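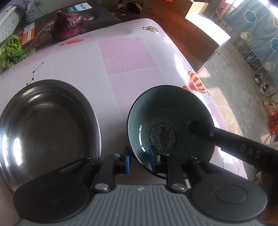

*Fig. 1. Blue pad against the inner wall of the teal bowl, steel bowl to the left.*

**Shared workshop course, handout 4: Hand-held gripper, building and first grasps**
Written by Tamunoemi Fashola, corrected by Kirsten Boychuk (March)

In handout 3 we printed the body and the links. Today we join them, fit the pads and try the tool on kitchen objects. Please bring your own parts bag and the small screwdriver. The workshop opens at 17:30 and we begin at 18:00.

## 1. Joining the links

Each finger turns on a small screw. Tighten the screw until the link does not move, then turn it back a quarter of a turn. The link must fall by its own weight when you hold the body on its side. If it stays in the air, the screw is still too tight.

Last time two groups made the left and the right side with different tightness. Then one finger closes first and pushes the object away before the other finger arrives. Check both sides together, not one after the other.

## 2. The soft pads

The pads are cast in the Bratitz molds. Before you mount a pad, wash it with dish soap and let it dry completely. Mold release stays on the surface and you cannot see it, but you will feel that the pad slides.

Push the pad on from the tip. Do not use glue in this session, we will change the pads again in handout 6.

## 3. Grasping a bowl

A bowl is harder than a box. The wall is curved, it leans outward, and the weight is far from the place where you hold it. We use two methods:

- **Rim grasp.** One pad is inside the bowl and one is outside, and the wall is between them. It needs little opening of the fingers. The bowl will want to turn around the pads, so lift slowly.
- **Inside grasp.** A pad presses on the inner wall from within. In Fig. 1 you can see such a contact, low on the wall and close to you. Good for tipping or pulling a bowl, less good for lifting it.

Ceramic and steel behave differently. A glazed bowl is heavier, and the pad holds it quite well when it is clean. A thin steel bowl is light and runs away on the table if you touch it from one side only. Begin with the steel one, because it does not break.

Practice on a smooth tablecloth as well as on the bare bench. On the cloth, watch whether the bowl moves or the cloth moves with it. Uchenna Ogunleye lost one evening with this question.

## 4. Test and notes

Do the rim grasp with each bowl, first empty, then with water. Weigh the water on the kitchen scale: 361 g for the first test and 1000 g for the second. Hold the bowl one hand high above the table and count slowly to ten. Write down:

1. which bowl and which grasp
2. if the bowl turned, and to which side
3. if you had to press more during the count

Put the sheet in the Tedar folder near the door. Nneka Anozie collects them for the group table.

## 5. For next time

Read the Hinrichs pages about four-bar linkages, only the first part. Groups that want motors later should ask Yetunde Akpan which servos are still in the cabinet. Spare screws are in the drawer marked 1946, please close the lid of the box after you take some.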